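Produce sorting layout settled at Trustthorpe

The hall at Trustthorpe has settled on a single table layout for sorting loose fruit and vegetables into open bins, following a trial period that ended in November. The layout uses shallow rectangular containers in different colours, set out on a white surface, with one kind of produce to each container.

Komuron, which runs the hall, had previously sorted into identical white tubs with paper labels. Labels came away when the tubs were washed, and mixed loads were recorded at the end of most shifts. The trial covered 2429 items over 60 sessions. Colour now identifies the container, and labels have been dropped. 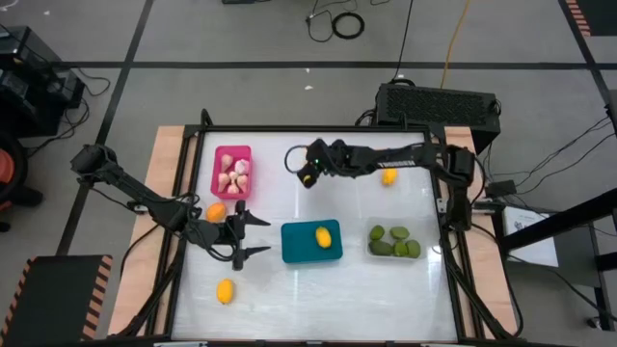 Sorting table at Trustthorpe, with fruit in the teal and clear containers.

Under the new procedure, small items that roll or shed skin go into a container with upright walls. Round and oval fruit is laid in a single layer so that bruising can be checked from above. Large single fruit, such as mango, is given a tray to itself. Citrus may be left directly on the surface until a container is free, provided that it is kept clear of the table edge.

The containers were supplied by Korketex. Each is limited to a load of 2 kg, and garlic and shallots are weighed separately. A fruit weighing more than 400 g is placed by itself whatever its kind.

The table surface was also reviewed. A gloss finish wipes down faster than a matt one and shows juice and soil more readily, but it reflects overhead light, and pale produce can be harder to pick out against it. Komuron has kept the gloss finish and will look again at the lighting.
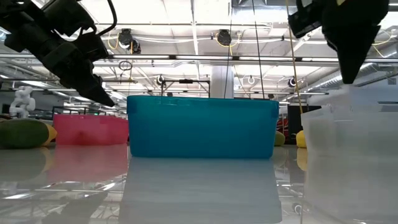 Graziella Carbone remarked that colour coding works only while replacement bins can be had in the same shades, and asked that spares be bought together with the first set. Komuron has agreed to hold one spare of each colour on site.

A second hall, at Ghauri, will adopt the same layout once its tables have been resurfaced. Root vegetables remain outside the procedure for now and will continue to be sorted by hand into crates.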